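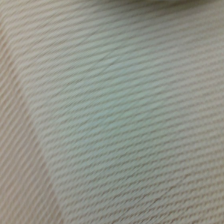

Claren Record Finder: a review for family and local historians

Claren is a desktop program for keeping track of archive research. It stores catalog references, notes on what you ordered and what you found, and copies of any documents you were allowed to photograph. It is made by Wellora, a small software company, and is sold as a one-time purchase with a free trial. I used it from June until the end of October on two projects: a history of a mutual aid society whose papers are split between a county record office and a university library, and a search for a great-uncle in merchant seamen's records.

I should say what I used before. For years I kept a spreadsheet with one row per document and a folder of photographs named by reference number. It worked well enough until the mutual aid society project, where the same minute book had been cited under three different references by earlier writers, two of them out of date. I wanted something that could hold old and new references side by side.

Setting up

Installation was simple. The program asks you to create a project, then add at least one archive. For each archive you can enter opening hours, reader's ticket number and expiration date, ordering limits and copying rules. I filled in the ordering limits for the county office, where readers can have 6 items a day, and Claren warned me when I had planned too many for one visit. The warning can be turned off.

You can import an existing spreadsheet. Mine had 133 rows. All of them came in, but the dates did not come in cleanly. Anything entered as a range, such as 1921-1924, was read as text and had to be fixed by hand. The manual does mention this, in a section near the end that I found after I had done the import twice.

Entering references

This is the strongest part of the program. Each document gets a record with the current reference at the top and a list of former references below it. If you type any of them in the search box you reach the same record. You can also note where an old reference came from, so that a footnote in a printed book can be tied to the document as it is cataloged today.

Records are arranged the way archives arrange them, by collection, series and piece. People who have only used online genealogy sites may find this slow at first. I think it is the right choice. When I was looking through the society's correspondence, seeing the whole series laid out showed me there was a gap of 4 years in the letter books, and I was able to ask the archivist about it before making the trip.

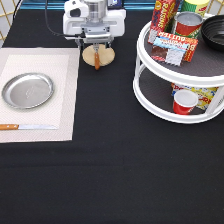 Closed records are handled sensibly. You can enter the date on which a file is due to open, and the program will list it under a heading called Pending until then. It does not check any catalog for you. If an archive opens a file early or extends the closure, you have to change the date yourself.

Notes and transcripts

The notes window is basic. There is bold, italic, and a mark for uncertain readings, and that is all. Transcripts sit beside the photograph of the page, and the two scroll separately. I would have liked them to scroll together. For long minute books I ended up typing in a word processor and pasting the text in afterward.

Names can be tagged in a transcript and then searched across the project. I tagged committee members in the society's minutes and found one man listed under two spellings. You have to merge spellings by hand, and a merge cannot be undone, so back up first.

Compared with the others

I also tried Mak, which is cheaper, and Cillier, which is sold mostly to university departments. Mak is quick to learn and has a better phone version, but it has only one field for a reference. Cillier does everything Claren does and can be shared among a team, at a price that makes no sense for one person. Abrehet Negussie, who worked with me on the seamen's records, used Mak throughout and was content with it. Her search was in one series with one numbering system, and for that kind of work I would choose Mak too.

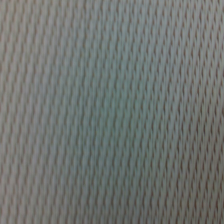
Can Claren be used inside a reading room with no internet connection?

The program runs entirely on your own computer, so it works without a connection once it has been activated. Activation needs the internet one time, and you should do it at home before your visit.

Problems

The program closed without warning on me twice, both times while I was attaching large photographs. No records were lost, but one attachment had to be added again. Printing is poor. A list of 11 documents took up five pages because each record starts with a wide blank margin that cannot be changed. I exported to a spreadsheet and printed from there.

Support is by email only. I wrote about the date ranges and had a reply two days later confirming that it is a known fault.

Verdict

I would recommend Claren to anyone working across more than one archive, or with collections that have been recataloged. For a single family line in well-indexed records it is more than you need. Try importing a copy of your own data during the trial, and look closely at the dates.

Reviewed by Wubit Lencho, 31 October 2018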